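Übergabe

Die Wohnung in der Gostisley hatte 119 Quadratmeter, laut Vertrag. Ich habe nachgemessen und kam auf zwei weniger, wenn man die Nische neben dem Eingang nicht mitrechnet. Der Vertrag rechnete sie mit. Ich habe das vermerkt und nicht beanstandet.

Meine Aufgabe war die Bestandsaufnahme. Die Verwaltung Selside vermietet möbliert und lässt bei jedem Wechsel ein Protokoll anfertigen, Raum für Raum, in der Reihenfolge der Türen. Man beginnt links. Der Zustand wird in vier Stufen angegeben, von neuwertig bis abgängig, dazwischen liegen gebrauchsfähig und gemindert. Eine fünfte Stufe war in einer früheren Fassung vorgesehen und hieß ungeklärt. Sie wurde gestrichen. In den alten Formularen findet man sie noch, und wer lange genug dabei ist, trägt sie aus Gewohnheit mit Bleistift ein.

Der Esstisch stand im Formular unter der Nummer 657. Hersteller Clumura, ausziehbar, Oberfläche in Marmoroptik, hellgrau, glänzend. Restwert 2.534, ohne Währung, die Spalte war zu schmal. Beim Tisch prüft man zuerst die Fuge. Man fährt mit dem Fingernagel quer darüber und achtet auf den Höhenversatz. Bleibt der Nagel hängen, ist die Mechanik verzogen oder jemand hat die Platte unter Last auseinandergezogen. Meiner blieb nicht hängen. Danach kommt die Kante, einmal ganz herum, mit der flachen Hand. Danach die Fläche gegen das Licht.

Gegen das Licht sah man Ringe. Sie waren sehr schwach und lagen alle auf derselben Seite, in einem Abstand, der für Gedecke zu klein war. Ich ging um den Tisch herum, weil Ringe manchmal Reflexe der Deckenleuchten sind. Zwei davon waren es. Die übrigen blieben, wo sie waren.

Ich schrieb: Gebrauchsspuren, oberflächlich. Dann strich ich oberflächlich, denn bei einer glänzenden Platte ist jede Spur oberflächlich, und das Wort trägt nichts bei.

Die Mieterin saß währenddessen auf dem Sofa und wartete. Sie zog nicht aus, sie verlängerte, und das Protokoll wurde nur fällig, weil die Frist abgelaufen war. Sie fragte, ob sie etwas wegräumen solle. Ich sagte, die Einrichtung sei im benutzten Zustand aufzunehmen, so stehe es in der Anweisung. Sie räumte trotzdem. Ich ließ die Feder des Maßbands einlaufen und wartete meinerseits.

Es ist schwierig, einen Raum zu erfassen, der sich ändert. Ich hatte den Beistelltisch bereits eingetragen, mit Standort, und der Standort stimmte nach wenigen Minuten nicht mehr. Ich setzte eine Fußnote. Beim Geschirr verzichtete ich auf Fußnoten und trug nur ein, was zum Mietgegenstand gehörte. Vom Geschirr gehörte nichts dazu. Die Schalen waren ihre, die Becher auch, das Tablett ebenfalls, und in einem Protokoll der Selside kommt fremdes Eigentum nur vor, wenn es etwas verdeckt.

Das Tablett verdeckte etwas, nämlich einen Teil der Tischplatte. Ich habe lange überlegt, ob das ausreicht. 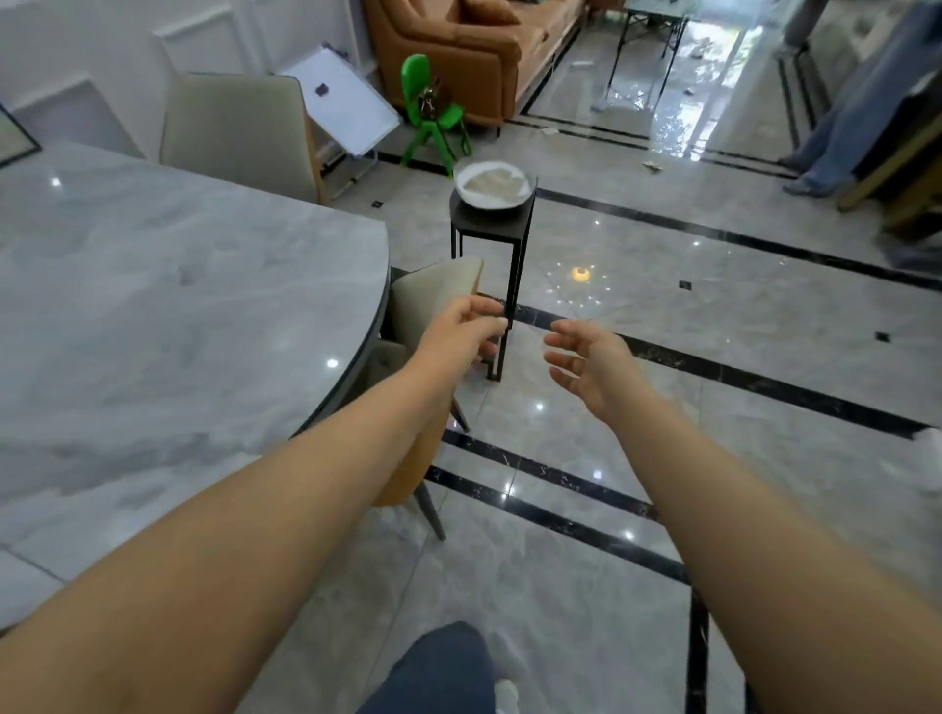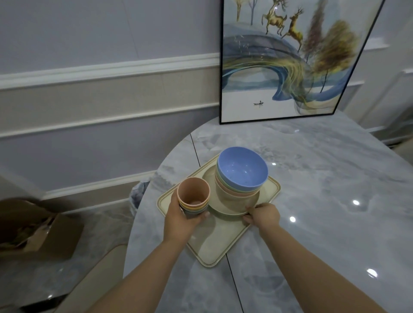
Beistelltisch mit Schale, Tablett mit Geschirr, zuletzt die Platte unter dem Tuch.
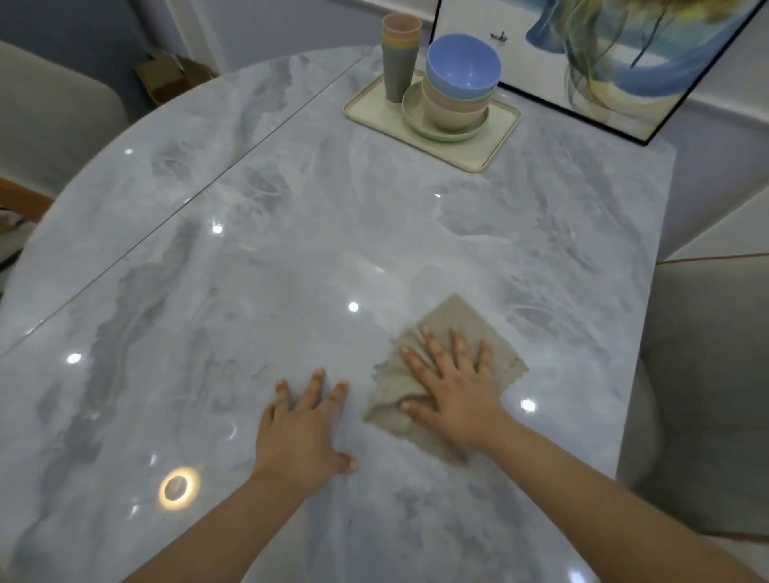

Ogundipe rief am nächsten Vormittag an und wollte wissen, weshalb die Ringe im Protokoll stünden, wenn die Platte doch gewischt werde. Ein Ring, den man wegwischen könne, sei kein Zustand, sondern ein Zeitpunkt, und für Zeitpunkte habe das Formular keine Spalte. Ich wandte ein, dass ich sie vor dem Wischen gesehen hätte. Das sei möglich, hieß es, aber die Unterschrift sei danach geleistet worden, und maßgeblich sei die Unterschrift. Ob ich die Fläche danach noch einmal gegen das Licht geprüft hätte.

Ich hatte es nicht getan. Ich hatte das Maßband eingesteckt, die Seiten sortiert und den Stift zurückverlangt.

Dann solle ich gebrauchsfähig eintragen, sagte Ogundipe, und die Ringe herausnehmen, oder noch einmal hinfahren. Die Fahrt werde bei Verlängerungen allerdings nicht erstattet. Und die Fußnote zum Beistelltisch müsse weg, Standorte seien bei beweglichen Teilen seit März nicht mehr anzugeben.

Ich nahm die Fußnote heraus. Beim Tisch radierte ich die Gebrauchsspuren, blies die Krümel vom Blatt und schrieb mit Bleistift ungeklärt hinein. Das Protokoll ging am 20.12.2019 in die Ablage. Die nächste Prüfung ist in zwei Jahren fällig, und die Nische neben dem Eingang muss dann auch noch einmal gemessen werden.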